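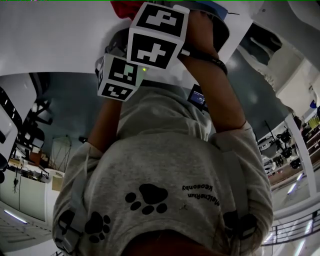
Reading time: 2 mins

Cloths, towels and the washing of them. Been meaning to write this up since April and keep getting asked, so quick notes, not in any real order.

First thing. Stop using fabric softener on anything you want to dry or dust with. It leaves a coating. Feels lovely, mops up nothing. If yours have gone that way, put them through on their own with half the usual powder and a cup of white vinegar in the drawer. Might need doing twice. The very old ones may never come back – cut those up for shoes and the bike.

Microfibre wants its own wash. Put it in with cotton towels and it comes out wearing them, all that fluff, and then you wipe a window and wonder. 40 is fine. No bleach. Line dry, or low in the tumble dryer if you must. Never iron it, it melts (ask me about the ironing board cover).

Cotton tea towels are the oppposite. Hot as you like, 60 at least if they've been near raw meat. New ones need washing a couple of times before they'll dry a glass properly.

Sweatshirts with a print on, inside out, 30, and keep the iron off the print. Same for the kids' PE tops. Zips done up.

Smelly dishcloths. Usually it's sitting damp in a heap that does it. Wring out, hang over the tap, don't leave it in the bowl. Boil in an old saucepan if it's cotton. Soda crystals help, a spoonful, stir with something you don't mind about.

Colours. Reds on their own for the first few goes. I didn't, in a hurry, and had pink pillowcases for 13 years. Wet a corner, press it on a bit of old white sheet, if it leaves a mark it's not ready for company. 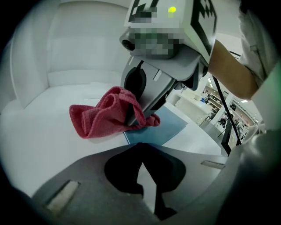 Iqra Khattak wrote in to say she keeps one colour for the bathroom and another for the kitchen and has never mixed them up, but her husband can't be trusted with the system, so she's sewn a button on the corner of the bathroom ones. Also says to wash the bathroom lot last so the machine gets a rinse after. Good idea, the button. Have pinched it.

Folding. In thirds the long way, then in half, then stand them on end in the drawer like files. You see all of them and don't keep using the same six off the top of the pile. Put clean ones at the back.

Shelves next, as that's where the cloths get used most. Take everything out before you start, don't shuffle it along. Dry cloth first, top to bottom, corners with a soft paintbrush. Then barely damp with a drop of washing up liquid, then dry again straight away. Water left sitting in screw holes and along joins makes the board swell up and theres no fixing that. White units show every scuff – a bit of bicarb on a damp finger shifts most of them, rub lightly or you'll dull the finish.

Leave it an hour before anything goes back. Books last, and not jammed tight to the back, they like a bit of air.
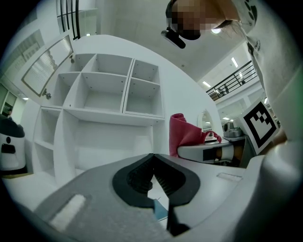
White cubby shelving with nothing in it

Sticky label marks, a dab of cooking oil, wait, wipe, then washing up liquid to get the oil off. Try it somewhere hidden first.

Next time, limescale. Send me what works.

Contact: Shagufta Zaidi | © 2018 Zardale Household Notes | Back to top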